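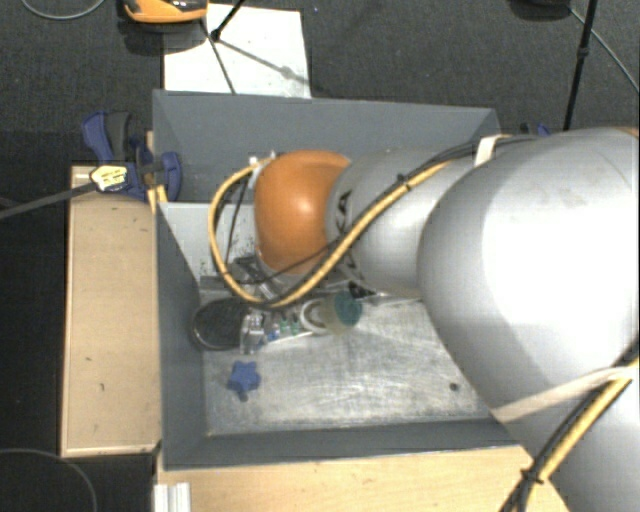

Robot arm over an open sheet-metal bin, gripper pointing down

Ticket: Acceptance test records not importing, rifle lot 116
Product: Plirberg Armory Ledger
Customer: Skurow licensed assembly line
Priority: High
Status: Resolved

Reported Wednesday, 08:40
Import of proof-firing records stops at row 300 of 500. Error text: "Serial outside licensed block." The rifles have passed inspection and cannot be released to the army depot without a ledger entry. Restarting the import gives the same result.

Support, 09:25
Please attach the import log and the serial block file received from the licensor, Londov.

Customer, 10:10
Both attached. The block file is the one issued in August.

Support, 11:50
The block file covers serials for the first 300 receivers only. The remaining 200 were allotted under a contract amendment and need a second block file. Barrel and bolt serials are not affected. Do not edit the serial prefix by hand. A changed prefix will fail the export control check later.

Customer, 13:30
Second block file obtained from Londov and loaded. Import now reaches the last row, but some 50 records show "Headspace value missing."

Support, 14:15
Those records came from the Sukprasert gauge station, which writes a comma as the decimal mark. Set Import > Locale > Decimal to "Auto" and rerun for the flagged rows only.

Customer, 15:05
Rerun complete, no errors. Release certificates printed. Ticket can be closed.

Closed by support, 15:10

2 comments | 0 shares
Contact support | © Plirberg | Back to top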